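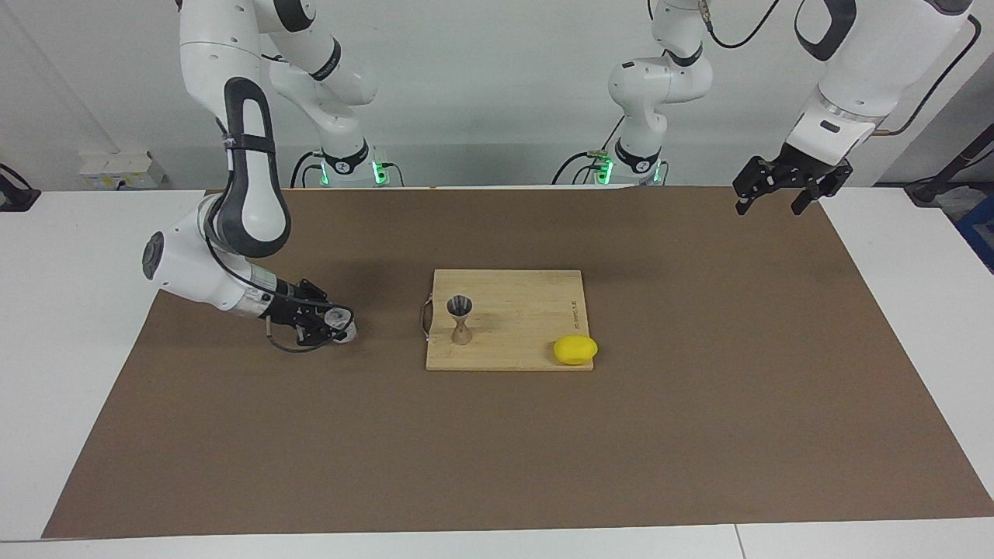

The two-arm cell at Skotstead, with the jigger and lemon on the board and the right gripper holding a small white object.

Rarkis planner moves to shared timeline for both arms

The March release of Rarkis, the motion planning stack used on the two-arm cell at Skotstead, replaces the separate planners for the left and right arms with a single planner that works on one timeline. The change closes the longest-running item on the tooling list and removes the lock that used to keep one arm parked whenever the other was inside the shared zone.

Under the old setup, each arm requested the shared zone from a small arbiter process, held it for the length of its motion, and released it on arrival. This was safe and easy to debug. It was also slow, and it produced deadlocks when both arms needed the zone to finish a task they had already started. Logs from the last test block before the switch contain 723 zone requests, and a large share of the total cycle time was spent waiting on them.

The new planner treats the two arms as one system with a common clock. Paths are still generated per arm, then timed together, and the timing step is allowed to slow either arm to keep the minimum clearance. Clearance is set at 30 mm between links and can be changed per task in the config file. Cables are not modeled as flexible bodies. They are covered by fixed padding volumes attached to the wrist and forearm links, a crude method that has been good enough at current speeds.

Perception changes are smaller. Bailly, the tabletop object tracker, now publishes a confidence value with every pose and marks an object as held once a gripper has closed on it. Held objects are dropped from the table map and attached to the gripper in the collision model. Before this, an object partly hidden by the fingers could stay in the map at its last known position, and the planner would route around something that was no longer there.

Reflective metal remains the weak point. Polished surfaces such as the jigger return broken depth data, and the tracker falls back to an outline fit on the color image. The fit is steady for upright items and poor for anything lying on its side. Matte objects with strong color, the lemon included, need no special handling. The brown paper mat stays in the standard layout. Glare off the bare white tabletop caused false edges in early trials.

"The timing step is where most of the bugs were," said Tariq Warraich, who maintains the planner. "Two paths can each be fine and still have no safe timing. We now detect that case and replan one arm — usually the one with the empty gripper — before anything moves."

Replanning is capped at nine attempts. After that the task returns an error and both arms hold position. Joint commands go out every 10 ms as before, and the controller interface has not changed, so existing task scripts should run without edits. Scripts that call the arbiter directly will log a warning and continue. The call will be removed in the next release.

Trimside, the log viewer, has been updated to match. It shows both arms on one time axis, with clearance plotted underneath, and can replay up to 100 runs side by side. Older logs open in the new version but show no clearance track.

Known issues: the padding volumes are too large for tasks close to the base columns, and Trimside drops the held flag when a log is trimmed. Fixes for both are in review.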